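Quiénes somos

Putora es una entidad dedicada a la recogida, clasificación y redistribución de juguetes y material de juego infantil. Desde nuestra sede recibimos artículos usados procedentes de hogares, escuelas infantiles y ludotecas, y los devolvemos al uso en centros educativos, comedores escolares y espacios de atención a familias.

La entidad fue constituida por Jairo Rivadeneyra, actual director general, con el propósito de dar una segunda vida a objetos que se desechan en buen estado. La coordinación técnica del almacén corresponde a Matvii Tkachenko, responsable de los criterios de clasificación y de la formación del personal.

Misión

Facilitar el acceso al juego a niñas y niños de cualquier procedencia mediante el aprovechamiento de juguetes ya existentes, y reducir el volumen de plástico y textil que llega a los vertederos.

Actividad

Durante el último ejercicio se entregaron 3.899 artículos a 163 centros. La recogida se realiza en contenedores propios distribuidos en 40 puntos, entre ellos colegios, bibliotecas y centros cívicos. Los contenedores se retiran cuando están llenos o, en todo caso, una vez al mes.

El material se agrupa en cuatro familias: peluches y muñecos de tela; piezas de construcción; pelotas y juegos de exterior, que incluyen palas, cubos y moldes para arena; y recipientes y accesorios de plástico. Los juegos de mesa y los puzles se tramitan por separado en el programa Cusi, dado que requieren la comprobación de todas sus piezas.

No se admiten artículos con pilas deterioradas, piezas sueltas de pequeño tamaño ni textiles con relleno a la vista. Los juguetes rechazados se entregan a Grosska, empresa encargada de su reciclaje.

Instalaciones

La sede dispone de una zona de recepción, una sala de lavado, un área de clasificación y un almacén de expedición con capacidad para 200 cajas preparadas. La sala de lavado cuenta con circuitos diferenciados para textil y para plástico rígido. Cada caja lleva una ficha con la familia de material, la edad recomendada y el centro de destino.

En el área de clasificación, el material se deposita en cubetas grandes de color gris y se reparte después por familias. Es habitual que una misma cubeta contenga artículos muy distintos, ya que los donativos llegan mezclados desde los puntos de recogida.

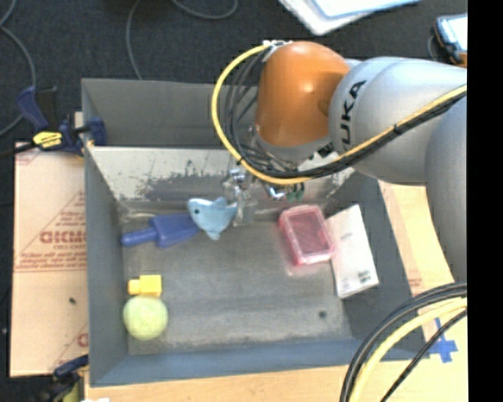 Área de clasificación. Tiburón de peluche, pala de plástico azul oscuro, pelota y otros artículos en una cubeta.

Colaboraciones

Putora mantiene un convenio estable con la red de ludotecas Wisamska, que cede sus fondos retirados y acoge cada mes de marzo la jornada de intercambio de juguetes. Asimismo, colabora con escuelas infantiles en la elaboración de lotes para las aulas de dos a seis años.

Los centros interesados en recibir material o en instalar un contenedor pueden dirigir su solicitud a la secretaría de la entidad, indicando el número de alumnos, las edades y el espacio disponible para el almacenamiento. Las solicitudes se resuelven por orden de entrada. La atención presencial se presta los viernes por la mañana, previa cita.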